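Semora's kitchen plant puts a gripper on the line, and the line waits to see

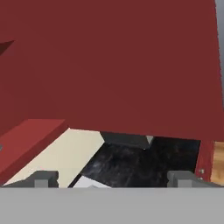

A rendered view from the simulation, looking over the open fingers of the gripper toward red panels and a black mottled surface.

By Theodorakopoulos, workplace desk

The cabinet works at Zondasby has been told it is getting a robot. What it has so far is a computer simulation of one, a screen in the break room to show it on, and a new set of job titles.

Semora, which builds fitted kitchens and storage units at the plant, says the arm will start with handling work at the end of the assembly line, picking up small parts and placing them inside finished cabinets before they are wrapped. The software comes from Tarkance, a supplier that trains its arms in simulated rooms before they are let anywhere near a real one. The company told staff in May that 80 people will see their duties change in the first stage. It did not say how many of those duties would still be there at the second.

The plant employs 725 people. Most of them have heard the word automation before. An earlier wrapping machine was announced with a similar meeting and a similar slide deck, and it was going to free workers for "higher value tasks." The higher value tasks, according to several people who were on that shift, consisted mainly of clearing jams out of the wrapping machine.

Management says this time is different, and points to the simulation. On the break room screen a gripper moves through one modeled workspace after another, reaching past panels and blocks, opening its fingers, closing them, backing out and trying again. It can run all night. Tarkance says the arm will have practiced every motion it needs by the time it is bolted down, and that the practice costs Semora almost nothing compared with stopping a real line.

That last part is probably true. Whether practice of this sort carries over to a shop floor is a different matter, and the documents handed to staff are thin on it. A modeled panel does not arrive with a chipped corner. It doesn't warp when a delivery has been standing in a damp trailer over a weekend, and it doesn't have a strip of protective film hanging off it because somebody two stations back was in a hurry. People on the fitting stations deal with all three in an ordinary shift and mostly don't report them.

Asked about this at the staff meeting, Semora said that variations had been "built in" to the training. It was asked which ones. The answer was that a list would be circulated. At the time of writing the list had not been circulated.

The plan, as set out in a four-page summary given to employees, has the arm working alongside people for the first 200 shifts. During that time each fitting station will have an operator who loads the arm, watches it, and steps in when it stops. The summary calls this person a cell supervisor. Workers who read it quickly pointed out that a cell supervisor has nobody to supervise, does not get a supervisor's pay, and will be standing for the whole shift where fitters now get to sit for some of the smaller jobs.

Semora says pay will be reviewed after the trial. It would not say whether the review could end in a raise.

There is also the question of pace. Fitters at Zondasby currently work to an hourly target for the whole team, which lets a fast pair of hands cover for a slow morning somewhere else on the line. Under the new arrangement each cell will have its own count, recorded by the arm's software. The company describes this as a way of spotting equipment problems early. It may well be that. It will also produce, for the first time, a number next to each person's name at the end of each shift, and the summary does not say who gets to see it or how long it is kept.

Some of what is on offer deserves a fairer hearing than it got in the break room. The placing job is hard on the body. It means leaning into deep cabinets with one arm out, over and over, and anyone who has worked at that end of the line for a few years can tell you which shoulder hurts. If a machine takes even half of those reaches, that is a real improvement, and several of the older fitters said so. One described it as the only page of the summary worth reading. A younger colleague said she would happily give up the reaching, as long as she wasn't swapping it for eight hours of watching something else do it badly.

Her worry has some basis. Watching a machine and waiting for it to fail is tiring in its own way, and people get worse at it as the shift goes on. The summary sets aside half a day of training for cell supervisors, most of it on how to restart the arm. It has a paragraph on breaks that says existing arrangements will continue. Existing arrangements were drawn up for people who could put a part down and stretch when they needed to. A person tied to a running cell can't do that unless there is cover, and cover isn't mentioned.

Then there is what happens to know-how. New hires at the plant have always started at the placing end, since it is simple work and puts them next to experienced people. They pick up what a good joint feels like and which hinges come in wrong. If the arm takes that station, it isn't clear where a beginner would start. Semora said it was looking at a training program. It offered no dates and no budget, and said the details would depend on how the first stage went.

How the first stage will be judged is also vague. The summary says the arm must reach "a satisfactory level of reliability" before the second stage begins. It gives no percentage and no allowed number of stops per shift, and it doesn't say what would lead the company to send the equipment back. Tarkance, for its part, quotes success rates from simulated runs. Staff asked for figures from a working factory and were told those belonged to other customers.

None of this means the arm won't work. Machines like it do get better, and the people selling them are sometimes right. But a picture on a screen is a weak basis for rewriting 80 job descriptions, and the rewriting has been done already. The new contracts are printed. The arm has not been delivered.

Worker representatives have asked for three things before anyone signs: the list of part faults the system was trained on, a written rule on who can see individual counts, and a guarantee that fitters who move to the new cells can move back on their old terms if the trial is dropped. Semora said it would respond to the first two. On the third, it said it did not expect the trial to be dropped.

The floor space for the first cell has been marked out in tape next to the wrapping machine. Installation is planned once the supplier signs off on the simulation work, and a further staff meeting will be called before then. Employees on the late shift have asked for it to be held at a time when they can attend. The last one began at 9 a.m.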